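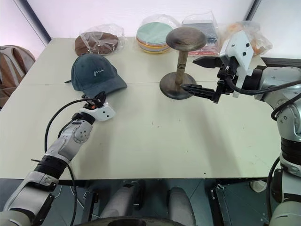 Bridum林地合作社公布冬季枯木保留方案
首批711公顷林地纳入，林主可自愿申请

2023年12月9日，Bridum林地合作社公布了一份面向中小林主的枯木保留方案。按照方案，参加的林主在采伐和抚育作业中须留下一部分枯立木、倒木和采伐剩余物，不再把林地清理到见土为止。首批纳入的林地面积为711公顷，全部属于合作社现有成员，分布在Bridum河谷两侧和Kofler坡地。

方案针对的是一个老问题。合作社成员的林子多数是上一代人种下的云杉和落叶松，间有桦木、花楸和少量栎树。多年来的习惯做法是，树一死就伐，风倒木尽快拖走，枝梢堆起来烧掉或者运出去做燃料。这样做出来的林子看上去整齐，作业也方便，但林下缺少腐木，依靠腐木生活的真菌、甲虫、苔藓和一部分洞巢鸟类随之减少，土壤表层的有机质也难以补充。

合作社林业顾问Caoimhe Geraghty负责起草方案的技术部分。她说，方案对枯木的要求分成枯立木、倒木和枝梢三类，分别规定，不能互相抵扣。

“有的林主会问，我留了很多枝梢，能不能少留几棵枯立木。答案是不能。啄木鸟用的是立着的树，蝾螈和很多甲虫用的是贴地的粗木头，枝梢烂得快，主要是还给土壤。三样东西用处不同。”Geraghty说。

具体要求如下。

枯立木：每公顷保留不少于5棵，胸径较大的优先。靠近道路、步道、房屋和输电线路的枯立木不计入，有倒伏危险的仍应伐除，伐倒后可作为倒木留在原地。

倒木：每公顷保留不少于3段，尽量不截短，不移动已经长有苔藓和真菌的旧倒木。集材道上的倒木可以挪到道路一侧。

枝梢：阔叶树枝梢原则上全部留在林内，可以散铺，也可以顺等高线堆成矮垄。针叶树枝梢按虫害风险处理，见下文。

方案同时规定了停止作业的时段。从5月起，凡已确认有洞巢鸟类繁殖的小班，不进行采伐和集材，何时恢复由顾问现场查看后通知林主。冬季作业不受这一条限制，但土壤没有冻实或过于泥泞时，重型机械不得离开集材道。

关于虫害，合作社在征求意见时收到的疑问最多。云杉林主普遍担心，留下的新鲜倒木会招来小蠹虫，危及周围活树。方案对此作了区分：新近倒下、树皮完整的云杉，应在春季气温回升之前剥皮或运出；树皮已经脱落、木质开始发软的，对小蠹虫没有吸引力，应当保留。落叶松参照云杉执行，桦木、花楸和栎树不作此项要求。

Aidan Mulcahy在Kofler坡地经营一片云杉和桦木混交林，是最早报名的成员之一。他原先反对这项方案，在秋天的现场讨论会上提过书面意见，要求把云杉单独列出。现行条文基本采用了他的写法。

“我父亲那时候，林子里有一根躺着的木头都要被邻居说闲话。”Mulcahy说，“我现在留倒木，拖拉机少跑很多趟，这笔油钱是看得见的。云杉我还是会盯得很紧，每次刮大风以后都要走一遍。”

在费用方面，方案不按木材价值给予补偿。参加的林主可以免费获得一次现场标记服务，由顾问和林主一起走完全部小班，用漆在需要保留的树干上作出标记，并绘制一份草图留给林主和采伐队。合作社另外为每户提供200欧元的作业补助，用于剥皮、挪移倒木或者购买标记用品，在现场标记完成后一次付清。

合作社主任Warrick Treloar表示，补助数额不高，合作社也没有打算靠钱来吸引人参加。

“多数成员的林子一年里真正干活的时间很短，采伐队来了，按老办法清一遍，走了，林主可能根本不在场。我们最想改的是这个环节。树上有了标记，采伐队手里有了图，就不会顺手把该留的东西带走。”Treloar说。

与合作社签约的采伐企业Zendeo已经同意在作业合同中加入保留条款。误伐带标记树木的，采伐队应当通知林主，并在同一小班内另选一棵补上，由顾问重新标记。Zendeo的作业主管Marlene Amaral说，从采伐手的角度看，她最关心的是枯立木周围的安全距离。

“枯树的梢头随时可能断，机器的震动就够了。所以我们提出，标记的时候要把树分散开，也不要选在集材道转弯的地方。这一点写进去了，我们就好办。”Amaral说。她还提醒自己伐薪柴的林主，不要独自在枯立木附近使用油锯，有风的日子不要进林。

监测工作由Prurnska野外站承担。该站将在参加方案的林地里设置固定样地，记录枯木的体积和腐烂程度，并调查真菌、地表甲虫和繁殖鸟类。调查员Oisín Mac Mathúna说，头几年的数据大概不会有明显变化，真菌会比其他类群先有反应，鸟类要看附近有没有残存的种群。

“一棵桦树从死掉到完全散开要很多年，栎树更久。我们做的第一件事是把现在的底数弄清楚，包括那些几乎没有枯木的小班，否则以后没有办法比较。”Mac Mathúna说。

样地的位置会告知林主，调查人员进入林地前须事先联系。调查结果以河谷为单位公布，不列出单个林主的情况。

方案不适用于圣诞树种植地、苗圃和林龄过小、尚未形成枯木的新造林。成员如果只想拿出一部分林地参加，可以按小班申请，但相邻的小班最好一并纳入，便于采伐队识别边界。参加期满一个采伐周期后，林主可以选择继续或者退出，退出时已经存在的倒木建议不再清运。

有意参加的成员可向合作社办公室领取申请表，填写小班编号、主要树种和最近一次采伐的年份，连同林地图的复印件一并交回。没有林地图的，可在办公室查阅底图后手绘。非成员林主可以先登记意向，待首批林地的标记工作结束后再行安排。

现场标记从Kofler坡地开始，然后转到河谷北侧。积雪过深、看不到倒木的小班顺延到化雪之后，不影响补助的发放。

关于Bridum林地合作社
Bridum林地合作社由河谷地区的中小林主组成，为成员提供采伐安排、木材销售、苗木订购和林业咨询服务。

媒体联系
Bridum林地合作社办公室，联系人：Caoimhe Geraghty
方案全文和申请表可在办公室索取，也可要求邮寄。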